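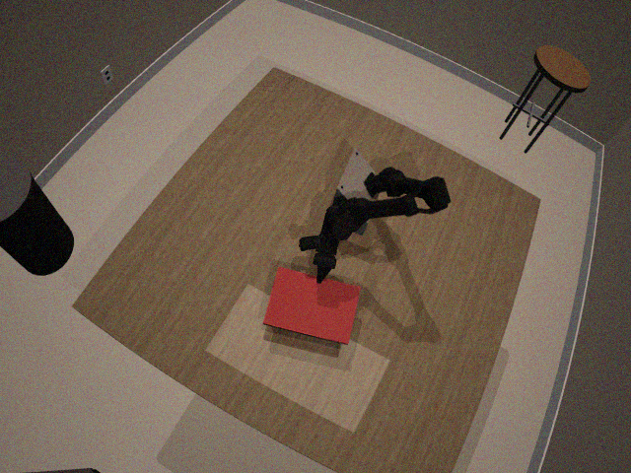
Black robot arm on a square wooden platform

About Plirkdale

Plirkdale is a small evening school that teaches Portuguese to grown-ups. Most of them have tried before. They own the apps, they own the flash cards, and one class discovered that between them they owned nine copies of the same phrase book, all of them unmarked after page 12.

The school was started by Sebastião Portela, who moved to Claltley for a job in insurance and found that people kept asking him how to say things. He answered politely for several years and then began charging. His first class met above a shoe store on Sinden Street and had 3 students, two of whom had come in looking for the shoe store. One stayed and now teaches our Level 2.

We have since moved across the road to the old Evangelista building, where the heating works on one floor and the classes are held on the other. Bring a sweater until May.

What we teach

European Portuguese, mainly. Our teachers can explain the Brazilian version and will do so with good grace if you have a Brazilian mother-in-law – several students do. Each level runs for a term, meets at 6:30 in the evening and covers up to 200 new words, of which you will be expected to use a fair number out loud. There is homework. It's short, and we can tell when it was done in the parking lot.

We don't promise fluency by summer. A school in the next town does, and we are always pleased to meet its former students in the fall.

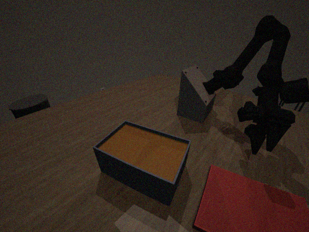
Do I have to take a test before I join?
We just talk to you for ten minutes, in whatever mix of languages you can manage, and suggest a level. If it's the wrong one you can switch during the first two weeks.

Our library

The back hall holds 2,000 books in Portuguese, most of them left to us by a retired sea captain who liked detective novels and very little else. Students borrow free. Late fines are 50 cents, payable into the coffee tin, and Sebastião is the one who owes the most.

The office is closed in July. Messages left then will be answered in August, in Portuguese if you're in Level 3 or above.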